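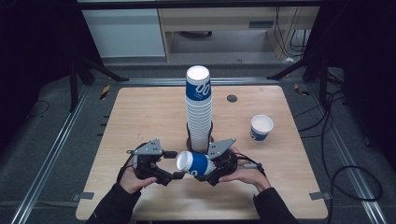

**Polling place workers wanted, MacAulay County**

The county elections office is hiring poll workers for the general election. We need 383 people across the county, and the towns of Randon and Kitus are the shortest so far.

You must be a registered voter in the county and able to work the full day, from setup until the count sheets are signed. Candidates and their close relatives can't serve. Party members can – each polling place has workers from at least 2 parties.

Training takes four hours and is paid. Workers who served in the April primary still have to attend, as the check-in procedure has changed. Spanish speakers are especially needed in Kitus.

To apply, pick up a form at the elections office or any town hall and return it to Nerys Sayce, Poll Worker Coordinator. Please list any towns where you are not willing to work.

Posted 25 August 2018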